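Breltdale library trades paper cups for plastic, and opinions are running high

The paper cups are gone from the Breltdale library break room, and in their place are two plastic ones. One is blue. One is pink. Staff have been told to share.

The change took effect in May, after a look at the supply bills showed that the building had gone through 817 paper cups since the start of the year. The library has nine employees, one of whom drinks only from a thermos.

"I did the math twice," said Hanneke De Smet, the branch manager. "Then I went and looked in the recycling bin and stopped doing the math."
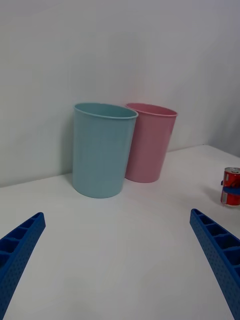 The replacement plan was modest. De Smet asked for a cup for everyone on staff, in colors people could tell apart. The supplier, Prukevent, sent two and put the rest on back order, with an apology and a coupon for 30 percent off coasters.

That left nine people and two cups, along with a sign-up sheet that lasted until lunchtime. Wichai Rojanasak, who runs the children's desk, put his name down for blue in every slot through the end of the week. He says he misunderstood the form. Boonmee Saithong, who designed the form, says it has two columns.

The pink cup has had an easier time of it, mostly on account of sitting farther back. "People reach for the first one they see," said Saithong, who has been drinking from pink without interruption and would prefer that this not be printed.

There have been complaints about size as well. The cups are wide at the top and narrower at the base, and the first person to fill one with coffee emptied most of the pot. A note now asks everyone to stop at the halfway point. Someone has written "whose halfway?" underneath it in green pen.
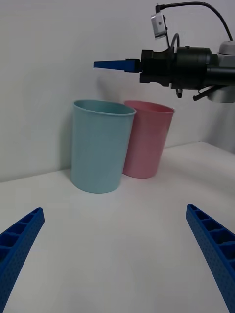
Washing is the other sticking point. Under the new rules, whoever uses a cup rinses it and puts it back on the white table by the wall – a system that worked well for an entire morning. Uthai Jitpraphai, the evening clerk, reports finding one cup in the map room and the other holding pencils.

Some on staff have quietly opted out. Rojanasak has been seen with canned soda, which he points out needs no sign-up sheet and no rinsing.

The remaining seven cups are expected before the summer reading program begins. De Smet has been told they will all be blue.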